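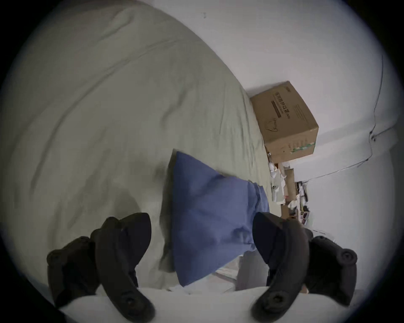 Words by Hedvig Ekström | Filed under Home, reluctantly

I own one green fitted sheet that I like. I paid 179 dollars for it in July, from a shop called Orkico, on the theory that a grown woman should have bedding with a name for its colour. The name is Lichen. It has never once been flat.

My mother could make a bed you'd be afraid to sit on. Mine looks as if someone has left it in a hurry, even when I've just spent a good part of the morning smoothing it. I start at the wall side, tuck, walk round, tuck again, and by the time I'm back where I began the first corner has given up and gone home.

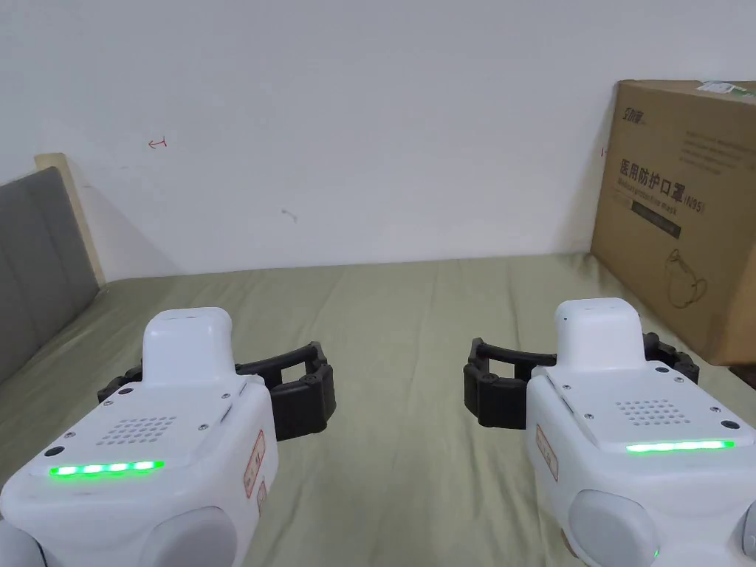 Green sheet, as good as it gets before coffee.

The label says to wash at 35 degrees and "dress the bed while the fabric is relaxed". The fabric is always relaxed. I have never met more relaxed fabric. I've tried sheet straps (Oltico, three to a packet, God knows why three) and they held for two nights before one pinged off behind the mattress, where it lives now.

I did read that you should pull on the diagonal, opposite corners first. This helped, in that the creases now run on the diagonal as well.
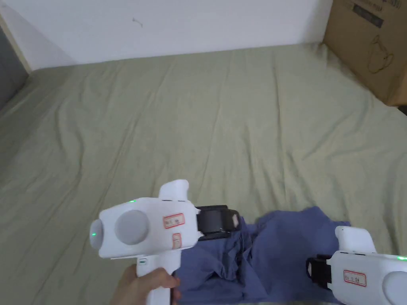 The Spare Room Society – slow housekeeping, neighbourhood chapter

As for the cardboard box by the wall, I've decided it's a bedside table. Boxes in this house get promoted if they stay put long enough, and a doona cover over the top would make it practically furniture.

Blue on green was a choice too. My sister says they argue. I think they're getting along fine, and the pillow's the only thing on the bed I've never had to tuck in. Ironing has been suggested in the comments. I've read the comments.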